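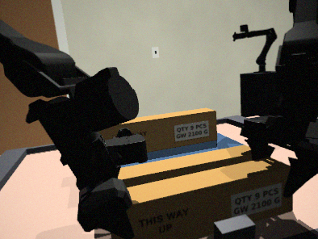 Plorbridge, October 2024

Call for participants: Nillum two-arm build

Folirwood is a shared workshop in Plorbridge with 74 members. Nillum is one of its member projects. We are building a pair of small robot arms that work across one table, picking up long cartons and placing them in a tray. We are looking for people to join the build from now until the end of January. No pay, no fee for the tools, and you do not have to be a member of Folirwood to apply.

Where the build has got to

The arms exist in full in the simulator. The table, the raised edging, the cartons and the tray are modelled as well, and both arms can be driven by hand controllers or from a script. The cartons carry the same print on each one, THIS WAY UP on the left of the long side and a label reading QTY 9 PCS and GW 2100 G on the right. We kept the lettering in so that whoever is driving can tell which face is towards them.

On the bench we have one arm assembled up to the wrist, with no gripper. The second arm is in parts. The printed pieces for it are finished apart from the elbow housing, which came out with a crack along a layer line and needs doing again, probably with thicker walls. The motors for both arms are here and have been tested one at a time. The table frame is cut but not bolted together. Cable routing has not been started.

To date we have saved 1,783 simulated runs, good and bad, with notes against most of them. The notes were written by several people and do not all use the same words for the same fault. Sorting them out is one of the jobs below.

Money spent so far is £2,334, mainly on motors, power supplies and filament. There is enough left for the second arm and the grippers if nothing large has to be bought twice.

What the arms have to do

The cartons are long and low. One arm alone can take hold of a carton, but the load hangs to one side and the far end tends to drop. With an arm at each end the carton stays level, provided both grippers close at the same moment and lift at the same speed. Most of our trouble is in that step. The second problem is setting a carton down beside another one with only a narrow gap between them, without the gripper fingers knocking the one already in place.

We also practise with plain wooden blocks in a different room layout. They have no print and no flaps, so they are an easier start for new drivers. The layout changes from one set of runs to the next, including the floor, the furniture and how the arms are placed round the table.
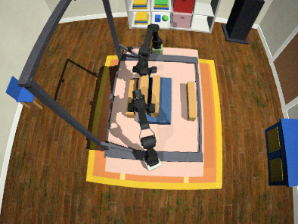 Who we need

Mechanical assembly. Someone to put the second arm together and bolt up the table frame. You should be used to small fasteners, threaded inserts and reading an exploded drawing. Experience with robot arms is not needed. If you have built a bicycle, a printer or a model engine you will know how to do most of it.

Gripper design. Someone to draw, print and fit the gripper fingers. The simulated fingers hold well because the surfaces are set up to be kind to them. Real card is slippery, and it crushes. We expect to go through a number of versions. You will need to use a CAD program that can export STEP files. Any program will do.

Wiring. Someone to plan and build the harness for both arms, fit the emergency stop and label everything. You must have done low-voltage wiring before and be willing to have your work checked by another member before it is powered.

Drivers. People to work the arms in the simulator with the hand controllers. This is the best place to start if you have no workshop background. You need patience and reasonable eyesight. You sit for most of it. We would like several people so that the runs are not all done in one person's style.

Notes and sorting. One person to go through the saved runs, agree a short list of fault names with the rest of us and apply it. This can be done from home once you have been shown how the files are laid out. A spreadsheet is all the software you need.

Simulation. Someone who can write Python and does not mind reading other people's. The contact settings need work, the shadows are sometimes harsher than they need to be, and the weight of the cartons should be checked against the real ones.

Time and place

The group meets for 2 evening sessions a week at Folirwood, on Shenoy Lane, in the room past the wood shop. Assembly, gripper and wiring people should be able to come to at least one of them. Drivers can book a slot at other times if a keyholder is in. Each session ends with sweeping up and putting tools back, and everyone stays for that part.

The room is on the ground floor with a level entrance. The toilet is accessible. It is cold in winter until the heater has been on for a while, so bring a jumper. There is a kettle. Parking on Shenoy Lane is limited and the bus stop is at the top end.

Participants must be 18 or over for bench work. Drivers can be 16 or over with a parent or guardian's written permission.

What you get

Use of the hand tools, the printers and the soldering benches during project sessions, after a short induction. Filament and parts for the build are paid for by the project. You may keep copies of any drawings and code you make, and your name will go on the build page unless you ask for it to be left off. All drawings will be released for anyone to use when both arms are running.

We cannot pay travel or give formal training certificates. If you need a letter confirming that you took part, for a college or an employer, we can write one after you have attended for a month.

Setting-down trials

The current set of runs uses three cartons and the blue container. Drivers start from a given layout and work towards having the cartons standing side by side. New drivers watch a few runs, then try it with someone next to them. It usually takes a session to get used to moving both hands separately.

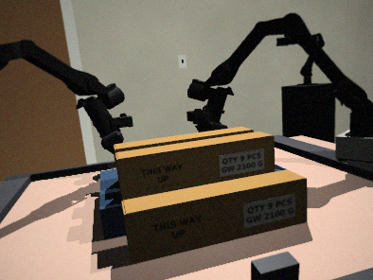 Simulator view: both arms at the table with three cartons and the blue container.

How to apply

Write a short note saying which role you would like, what you have made or mended before, and which evenings you can manage. Half a page is plenty. Photographs of past work are welcome from people applying for assembly, gripper or wiring, but they are not required. You can put yourself down for more than one role.

Leave the note in the Nillum tray at the Folirwood front desk, or send it through the contact form on the Folirwood site with "Nillum build" in the subject line. We read notes as they come in and reply to all of them. Roles will be taken off this page as they are filled. Driver places stay open until January.

If you would like to see the bench before deciding, come along at the start of any project session and ask for the Nillum group. Wear closed shoes.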